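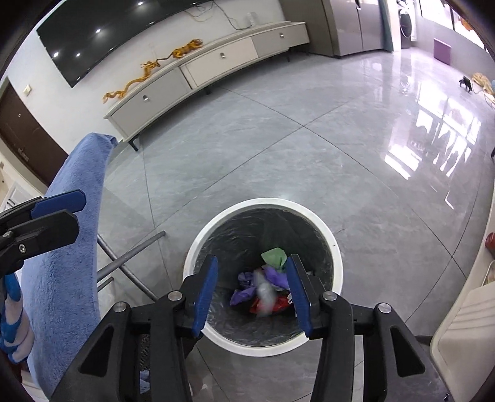 Über uns

Metville ist ein technischer Dienstleister für die Auslieferung und Messung digitaler Werbung. Das Unternehmen betreibt einen eigenen Adserver und betreut derzeit 97 Werbetreibende und 185 Publisher im deutschsprachigen Raum. Die Geschäftsführung liegt bei Zoia Kovalchuk.

Leistungen

Der Adserver liefert Display- und Native-Formate aus. Die Aussteuerung erfolgt kontextbezogen nach Seiteninhalt, Tageszeit und Gerätetyp. Third-Party-Cookies werden nicht gesetzt. Frequency Capping läuft über ein First-Party-Token des jeweiligen Publishers, das nach 24 Stunden verfällt.

Eine Impression wird gezählt, sobald die Hälfte der Werbefläche eine Sekunde im sichtbaren Bereich liegt. Kampagnen unter 2.000 Euro Nettobudget nehmen wir nur über Agenturen an. 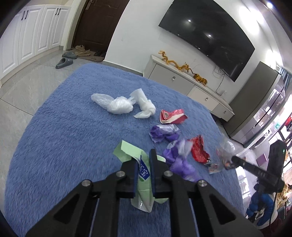

Standorte und Technik

Entwicklung und Betrieb sitzen in Cokham, der Vertrieb in Rumden. Das Reporting-Modul Onyshchenko ist seit Juli für alle Kunden freigeschaltet. Es exportiert Rohdaten stündlich als CSV oder über eine REST-Schnittstelle. Der Katalog gesperrter Umfelder umfasst 677 Einträge und wird monatlich überarbeitet. Änderungswünsche bitte über das Ticketsystem einreichen.

Weitere Beiträge

Sichtbarkeit messen: Schwellenwerte im Vergleich
Onyshchenko: Feldliste für den CSV-Export
Kontext-Targeting ohne Nutzerprofil
Stellenangebote in Cokham

Kommentare (3)

T. M.: Gilt das Mindestbudget pro Kampagne oder pro Kunde?

Redaktion: Pro Kampagne und Laufzeit.

adops_nord: Der stündliche Export kommt bei uns in UTC an. Lässt sich das umstellen?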